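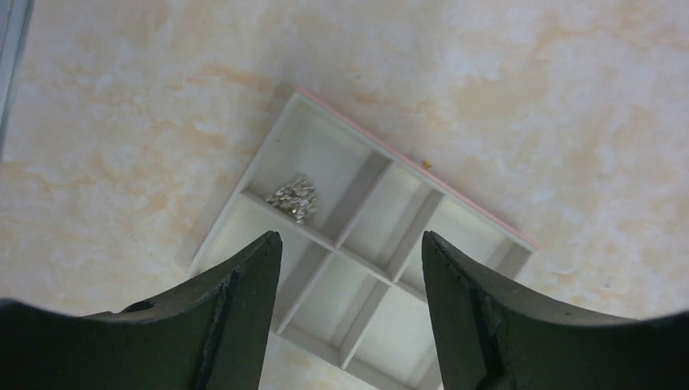

Bernalton Students Teach a Robot Arm to Sort Small Parts

BERNALTON, 22/08/2023 -- The student robotics club of Bernalton will show its summer project at the Pekbridge open competition. The project is named Titness. It is a robot arm with a two-finger gripper, and its task is to sort small metal pieces into a white plastic tray with square compartments.

The club started the work in July. A team of five students wrote the control program and prepared 182 practice runs. Each run begins with the tray in a different position, also turned at an angle, so the arm must find the compartments by itself. A small camera at the wrist gives the view from above, between the two dark fingers.

"Small silver pieces shine very much, and this makes the task difficult for the program," the team writes in its project report. "We learned to be patient with the light."

In Pekbridge, the students will compete in the class for small parts handling. The rules allow 600 seconds for one full task. Teams may bring their own tray, but the pieces are given by the organizers.

The project received support from Daly, a local workshop, which lent tools and a work table to the club for the whole summer.

New members are welcome in the club -- no earlier experience with robots is necessary. The club has 52 places for the coming school year. Registration is open at the club office in Bernalton.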